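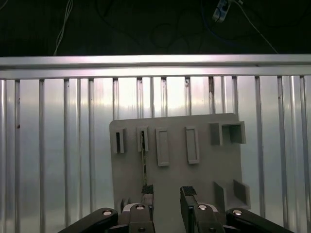
Lallum holder kit for PC teardown: keep it or send it back before the return window closes?

Posted by benchrat_dee in Small Robots & Automation
Jun 8, 2019

Hi all! Long-time reader, first real post, sorry if it rambles. We're a tiny refurb shop (desktops, mostly ex-office stuff) and we've had an arm with a two-finger gripper for a while now. Back in April I ordered the Lallum holder kit from Vastwood, the one with the gray boards that have all the little holders on them, plus the textured rubber pads for the fingertips. It took forever to ship and I've only got until the end of the month to decide.

What I want out of it is pretty modest. Pick a part out of a tower, park it in a known spot on the board, pick it up again later the same way every time. Right now we use cardboard trays and it drives me nuts, because whatever angle the part lands at is the angle we're stuck with.

Stuff I like so far: the pads! I can't say enough about the pads. I was using smooth fingertips before and thin things used to roll on me like crazy. The tall rectangular holders with the shallow recess are nice too, very forgiving.

Stuff I don't like: the narrow upright slots. My alignment has to be really good or the rod catches on the lip, and then it either pops out or the whole board shifts. I've been leaning the board up against the aluminum panel because the arm reaches it better that way, but one side ends up sitting higher than the other and I'm pretty sure that's messing with my taught positions. The instructions (if you can call two photocopied pages instructions) only talk about using it flat.

So, questions:

Does anybody use theirs upright, and if you do, how are you keeping it square?

Is the paid setup visit from Vastwood any good? They quoted me $100 on top of the kit, which is kind of a lot for us, but less than another lost weekend.

Would the kit hold up if I go from rods and blocks to real work? I've got a tower on its side on the slotted table, cooler off, CPU still in the socket, and the arm coming straight down over the board. I'd love to get memory modules out and into the slots without me hovering over the stop button the whole time.
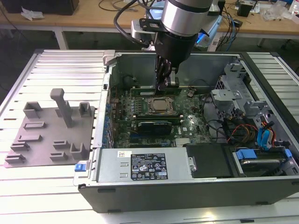

Vasilică Voicu

Hey Dee, I've had the Lallum kit for a good while and I'd say keep it, but quit leaning it! That was my first mistake too. When the board just rests against something, every little bump from the fingers tips or slides it, and then all your taught points are junk and you blame the arm. I blamed my arm for a whole week. I even re-did the wrist calibration (twice) before I thought to put a level across the top of the board.

If you really need it upright, get a pair of angle brackets and bolt them into the slots of your rail, then clamp the board to those. Any bracket that fits your slot size will do. Put a stop under both bottom corners so it can't creep down on one side. After that, reteach everything from scratch, don't try to fix the old points with an offset. I tried the offset thing and it was fine in one corner and way off in the other, which makes sense if the board is rotated a bit and not just shifted.

For the narrow slots, come in slow. I stop 10 mm above the opening, drop the speed way down, and go in from there. I also took a bit of sandpaper to the lips of mine and gave them a tiny chamfer. Maybe don't do that one until you've decided you're keeping it, lol.

On the memory: please practice on dead boards first. The holder side of it is easy. It's the pulling that gets you, with the clips at the ends of the slot. I open those by hand and let the arm do the lifting and the parking. I know that's not the dream, but it works for me and I can do something else in between. And I wouldn't let it anywhere near a bare CPU socket on a tower you plan to sell. Pull the CPU yourself first and put it somewhere safe.

Can't help with the setup visit, I never bought it.

sorrel_m

I sent mine back. Too expensive for what it is. If you have a printer you can draw your own holders in an afternoon. Get the Vinamside pads, same idea and cheaper.

Cornel Crăciun

I did pay for the visit, so I can speak to that bit. The tech was with us for around 5 hours and I thought it was decent value, mostly for the teaching part. He set up a little routine that touches the gripper to a couple of reference spots on the board before each run, so if somebody knocks it you find out right away. That alone has saved me a bunch of swearing. What he wouldn't do was anything with the computer itself. The visit covers the kit and the kit only, and he was polite but firm about it. So if you're hoping he'll help with the memory modules, ask Vastwood in writing before you pay.

I'm with Vasilică on mounting. Mine lies flat on the table right next to the case and I like it a lot better there. Shorter moves, and I can use the same straight-down approach for the case and for the holders. Check your reach first, though. I had to slide my tower over to make room, and then the arm didn't like one of the far corners, so I turned the whole case around.

Sorrel, I tried the Vinamside pads and they're OK, but mine started peeling at the edge. Maybe I got a bad set. Drawing your own holders is fine if you enjoy that sort of thing! I don't, and my first attempt at a slot holder was so tight I had to break it to get the part back out.

Oh, and Dee, if you do return it, Gavrilă buys used kits and resells them. You might do better with them than with the Vastwood refund, they took a restocking fee off a friend's order. Call first and ask if they want the pads included.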